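游戏里的地图是怎么做出来的？

写给爱玩游戏、也爱问“为什么”的小朋友

你有没有玩过那种可以到处跑的游戏？往东走是大海，往西走是雪山，翻过一座小山，还能碰见一个从来没去过的村子！这么大的世界，是谁一点一点搭起来的呢？今天我们就来聊聊游戏地图的秘密。

先画在纸上

很多游戏地图一开始只是几张草稿。设计师拿着铅笔，先圈出城镇在哪里、河从哪里流过、主角从哪里出发。这时候的地图丑一点没关系，改起来快才要紧！

我们拿一个叫《马尔托岛》（Malto）的冒险游戏来讲。岛上一共有12个区域，最早的草稿上，火山画在岛的正中间。后来大家试着走了走，发现从码头一出来就撞上火山，新手玩家吓得掉头就跑。于是火山搬到了北边，中间换成了一片草原。你看，搬一座火山，只要一块橡皮！

再搭“灰盒子”

草稿定下来以后，就要搬进电脑了。可是先别急着种树、盖房子，设计师会用一堆灰色的方块代替所有东西：大方块是城堡，小方块是箱子，斜着的方块是山坡。这一步有个很好玩的名字，叫“灰盒”。

灰盒里什么都不漂亮，却能回答好多问题。这个台阶跳得上去吗？从村子跑到灯塔要多久？《马尔托岛》的制作小组叫菲尔贝格（Firberg），他们给自己定了一条规矩：玩家每跑30秒，就应该碰到一样有意思的东西，可以是一只会说话的螃蟹，也可以是一个藏起来的山洞。要是跑了半天什么都没有，那条路就得重新设计。

给世界“穿衣服”

接下来轮到美术师上场啦！灰方块要变成石头墙、木头桥和圆滚滚的蘑菇。贴在方块外面的那层图案叫“贴图”，就像给礼物盒包上包装纸。

贴图从哪里来呢？有的是一笔一笔画的，有的是照着真实的东西做的：树皮、砖头、沙子，连家里的格子布都能派上用场。布料特别考验功夫，条纹遇到褶皱会跟着弯，亮的地方和暗的地方颜色也不一样，要是画成直直的一片，看上去就像一块硬纸板。

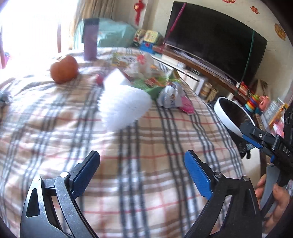
地图为什么不会把电脑累坏？

马尔托岛上光是能走进去的房子就有110座，再加上树、草、石头和小动物，数都数不过来！要是电脑把它们全部同时画出来，画面就会一卡一卡的。

所以电脑会“偷懒”。你身后的东西看不见，它就先不画；很远很远的山，它只画一个简单的样子，等你走近了，再换成有细节的。下次玩游戏的时候，盯着远处的一棵树慢慢走过去，说不定你能抓到它“变身”的那一下！

路标藏在哪里？

好的地图会悄悄给你指路。高高的塔、亮着灯的窗户、一条颜色浅一点的小路，都在对你说：“往这边来呀！”

马尔托岛上有一座克吕维尔灯塔（Cluvier），门上刻着“1819”，是故事里灯塔建成的年份。它站在岛的最高处，几乎走到哪里都能看到。你要是迷路了，抬头找到灯塔，就知道自己在什么方向。这样显眼的大家伙，设计师叫它“地标”。

你家附近有没有地标？也许是一座天桥，也许是一棵特别大的老树。

自己动手试一试

不用电脑也能做游戏地图！准备一张大纸、一支铅笔、一块橡皮，再找一个小棋子当主角。

第一步，画一座岛，形状随你喜欢，像一只靴子也行。

第二步，选好起点和终点，别让它们挨得太近。

第三步，画三条不同的路。一条又短又危险，一条又长又安全，还有一条是秘密通道。

第四步，放上一个地标，给它起个响亮的名字。

第五步，请家人或朋友来走一走，你在旁边看着，先不要提示！他们在哪里停下来想了很久，就在那里做个记号，回头改一改。

小词典

灰盒：用简单方块搭成的试验地图。

贴图：包在物体外面的图案。

地标：老远就能看见、帮你认路的东西。

测试：请别人来玩，找出哪里不好玩、哪里走不通。

画好地图以后，别忘了在角落里写上你的名字和岛的名字。要是一张纸画不下，就再粘一张，让你的岛继续长大吧！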